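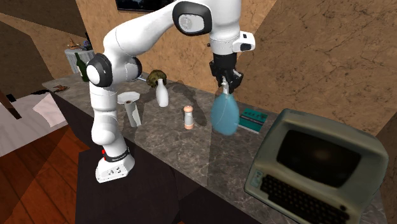 4.2 Grasp selection in cluttered simulated scenes

Figure 3. Simulated countertop scene with the arm holding a spray bottle by its nozzle head above the marble surface.

The planner receives a segmented point cloud and a target label from the perception module, Flokia, and returns a ranked list of grasp candidates. We sample 137 candidates per object and discard any whose approach path brings the gripper or wrist into collision with a neighboring item. In scenes like the one in Figure 3, the tall white vase and the small shaker rule out many side approaches, so top-down grasps tend to rank higher.

Bottles with a narrow head need a separate rule. The default score favors wide contact areas and would place the fingers on the body. We added a term that rewards closing on the nozzle when the opening fits the part. Translucent objects also leave holes in the depth image, which we fill from the mesh before scoring.

Each scene was run with 11 random seeds. The planner replans up to seven times before it reports a failure. Settings for the collision margin are the same as in Hedegaard and Lozano's earlier Degefa planner.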